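The hare on my kitchen wall

I've been meaning to write about printmaking again for ages, and a wet Sunday in Filcombe finally gave me the push. Regulars will know I have a soft spot for old animal pictures, and last July I bought a small wood engraving of a hare from Driss Filali's stall at the Mondon print fair. It cost me 285 pounds, easily the most I've ever spent on something that doesn't plug in!

It's number 3 in an edition of 200, and I look at it every morning over my toast. The fur is what gets me. Driss cuts into the end grain of a very hard block, so all those whiskers and soft bits round the ears are the parts he took away, and the ink sits on what's left. I knew that in theory – I'd read it in books – but I hadn't really felt it until I had a go myself.

So I signed up for Ok-hee Ryu's Saturday class at the Urkari studio. She started us on lino (much more forgiving) and told us to draw something we saw all the time. I drew a wren. It came out looking like a potato with a beak, and facing the wrong way too, as I'd forgotten that everything prints in reverse. Ok-hee was very kind about it.

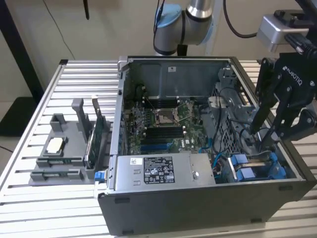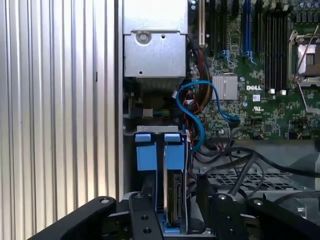 Inside the Dell tower

My second block went better. I used a finer gouge, went slowly and left big areas of black alone, which is Ok-hee's answer to most things. She showed us a proof from an old Farouk press with almost no white in it at all, just a heron's neck and one line of water, and I could have stood there all afternoon. I've been greedy with the gouge, I think. Every time I get nervous I cut another line.

I still can't do feathers. Driss says he spoiled a whole winter's worth of blocks before he got fur right, so I'm trying not to sulk. The next class is on mixing inks, and I've promised myself a proper warm brown for the hare I want to try. If anyone has a favourite paper for hand burnishing, do leave me a comment – mine keeps tearing at the corners.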